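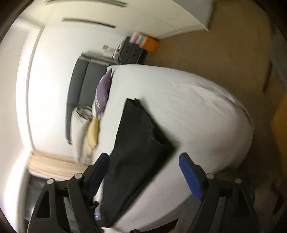
Gyu-bin Byun folds laundry the slow way. He picks up a pair of black linkage fingers mounted on a handle, squeezes the trigger, and uses them to do what most people do with their hands. When he finishes a fold, he shakes the garment out, drops it on the bed and starts over.

Byun, a furniture fitter by trade, built the gripper at the Retden workshop, a shared space in a former print shop where members pay by the month for a bench and a locker. The project is called Iltus. Its goal is a small arm that can fold clothes on an ordinary bed, and the handheld tool comes first. Every fold he makes with it gets recorded, and the recordings will train the arm.

"I wanted to fix the fingers before I spent money on motors," he says. "If I can't fold a shirt with them, the arm has no chance."

The fingers are on version 7. Each is a set of linked black bars turning on silver pins, with a blue pad at the tip. The linkage keeps the pads facing each other as they close. Early versions used a single hinge, and the pads met at an angle and pinched cloth at one corner. Version 4 fixed the angle but was too heavy to hold for more than a few minutes, so Byun cut triangular openings in the outer bars.

The pads took longer. Hard plastic slid off cotton. Soft foam held well and then wouldn't let go. He now casts them in silicone, in a mold he made on the workshop's oldest printer, and he has gone through 2 blends. The pads don't match in color because he replaces them one at a time, when they wear out.

Dark clothes are the current problem. A black garment on a white sheet is easy to find, but the layers inside it are not. Where one leg of a pair of trousers lies on top of the other, the camera gets very little to work with: a faint crease, a bit of lint, a shadow along one side. Byun has been recording more of these than anything else. By the end of January he had 3,679 folds on disk, and he wants another 2,000 with dark fabric before he starts training again.

He records in bedrooms, his own and those of friends who agree to it. The workshop has a good flat table with even light, and the software learned that table very well. It did badly everywhere else. A mattress gives under the fingers, and the sheet comes up with the clothes if the grip is a little low.

The arm itself is sitting in a crate under his bench at Retden. Its base plate came from Plateo, a local metal shop, with the holes drilled for the wrong bolt size. Byun plans to redrill it himself. He also needs a longer cable for the wrist.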